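This folder holds the Laneck seed and fertiliser price records, collected from farm shops and cooperative stores for the Wandeo growers' bulletin. Last updated 11 Jan 2026.

## Contents

- `prices.csv`: one line per product per visit
- `shops.csv`: shop codes, village and opening months
- `notes.txt`: remarks copied from the paper forms

There are 123 shops in the list. Of these, 80 sell both seed and fertiliser, and the rest sell only one or the other. 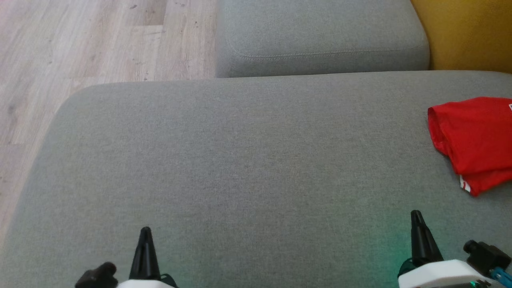
Prices are for a full bag as marked on the shelf. Where a shop sells by the scoop, the price has been worked up to a bag and the `scoop` column is set to 1. Delivery is never included.

## Known problems

- Flimer changed its bag size in February. Older lines have not been corrected.
- Bahrami shops report maize seed under two codes. Treat `MZ2` and `MZ4` as the same product.
- 49 lines have no visit date. They are kept in the file, but leave them out of any monthly average.
- Urea was out of stock at 74 visits. The price is blank in those lines, and a blank does not mean zero.

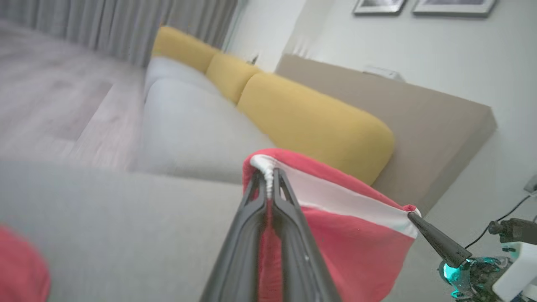

*Red and white cloth held in a gripper.*

## Use

The files may be copied and reprinted with a mention of the bulletin. Please send corrections with the shop code and the line number. Lines already printed in the bulletin are not deleted; a corrected line is added underneath with `fix` in the last column.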